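Dumplings, a Road Trip and a Notebook Full of Grandmothers

2022-10-15
Print this | E-mail this | 14 comments

So I finally did the thing I've been threatening to do since July, and drove out to Skornov for the dumpling weekend. And oh, it was so good! I came home with flour in my shoes, a sore wrist, and a notebook with soup on half the pages.

If you've never been, Skornov is a small town with one main street, a grain elevator and a church hall with a kitchen much bigger than it needs. Once a year the hall opens up and people come from all over to fold dumplings together for two days. It doesn't matter whose dumplings. You stand at a table with whoever is there, and they show you how their family does it, and then you show them yours. I make my grandmother's potato ones, which are plain as can be, and I was a little shy about them at first.
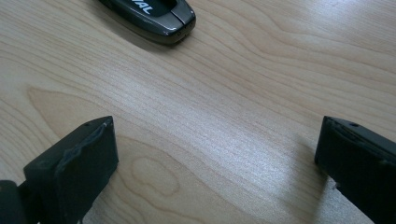
I started out next to Mehrangiz Farahani, who was making joshpareh, tiny little things no bigger than a thumbnail, filled with lamb and onion and a lot of parsley. She can fold one in the time it takes me to pick up a wrapper. Mine kept opening at the corner. She told me to use less filling, then less than that, then she took my spoon away and gave me a smaller spoon! After that they held.

The soup they go into has lentils and dried mint and a good splash of vinegar at the end. I've made it twice since I got home and I still don't have the vinegar right. Mehrangiz uses one she makes herself, and mine from the store is too sharp, so I've been adding a pinch of sugar. If anyone has a better fix, please tell me.

By the afternoon I had moved down to Aisyah Rahman's table for curry puffs (yes, there was a debate over whether these count, and yes, they were let in). The pleated edge is what I wanted to learn. You pinch, fold, press, and move along, and it should come out looking like rope. Hers did. I filled a whole tray before I got one I'd be happy to serve, and I ate that one right away so I can't prove it.
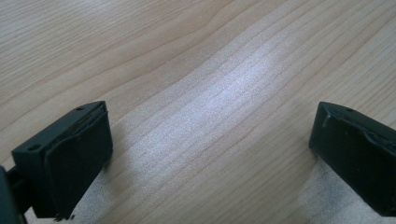
Light wood, lovely grain.

The hall made 984 dumplings on the first day. Bahman Asadi keeps the tally on a big sheet of butcher paper by the door, and there was real groaning when he wrote that up, because everyone wanted 1,000. Last year's first day was 792, though, so I thought it was wonderful. Someone offered to cut a few in half.

My potato ones went in on the second morning. I boiled 80 and fried half of those in butter with onions until the edges went brown - that's the only way my grandmother would eat them - and they were gone before I'd found myself a plate. Fatemeh Shirazi asked me for the recipe and I had to admit there isn't one. Potatoes, farmer cheese, salt, more pepper than you think. The dough is flour, warm water and a spoonful of sour cream, and you let it rest under a bowl while you peel.
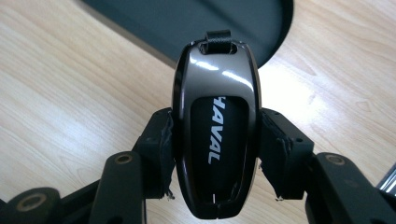
On the drive back I stopped at Talebi, the bakery out by the highway, and bought two flat loaves with sesame for the freezer. Only one made it to the freezer. I ate the other in the car with the last of the curry puffs, going over my notes and trying to work out what "fold like envelope NOT like hat" meant. I think it was the joshpareh.

Next up I want to try the pumpkin ones Nasrin Jalali was making at the back table. I only got a taste, and there was something in them, maybe cardamom, maybe orange peel. I'll write it up when I've had a go.

Share (6) | 14 comments | E-mail this post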